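Kukotstead Open Workshop - Gallery: Good Habits at the Control Panel

Welcome to our gallery page, and thank you for stopping by! We have been running the panel sessions at Kukotstead since June, and so many people have asked how we go about things that it seemed only friendly to put our house rules next to a picture of the work itself. Most of what follows grew out of the Bachmann handbook our older members learned from, with a good deal of our own tinkering added on Saturday mornings when the coffee was strong and everybody had an opinion.

The rule we hold dearest is that a panel gets read before it gets touched. In the Dradov task set the arm goes through its 9 practice moves in simulation first, and whoever is running the session says out loud which control comes next and what the lamps ought to do when it is used. It feels a little silly the first time (we all blushed), but after a week or so you'd miss it if it stopped.
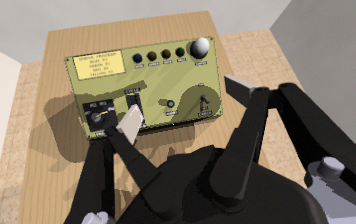 Gripper at the panel, with the selector, CYCLE control and toggle all within a short reach. The lamps look unlit.

We ask that every approach to a control be slow, and that the fingers pause before contact so there is still time to change your mind. Our speed limit for that last stretch is 20 millimeters per second, which does try the patience of our younger members - and a few of the older ones, too! Please leave it where it is all the same. Anyone who wants a faster approach is welcome to bring it up at the next session, and we'll happily talk it over.

Labels come next, and we are fussy about them. Each control should have a name beside it, and the name on the panel has to match the name in the program, letter for letter. The Jumeletti team, who kindly shared their checklist with us, also keep a program card on the panel face, and we liked that so much that we now do the same on all of ours.

As for stopping, 2 people must know where the stop command is before a run begins, even when the run is only a simulated one. We keep up to 1000 runs in the log, and if you stop one early, please write a line saying why. Short notes are fine, and so are grumpy ones.

More pictures will be added as the sessions go on. Suggestions for the rules can go in the workshop notebook by the door.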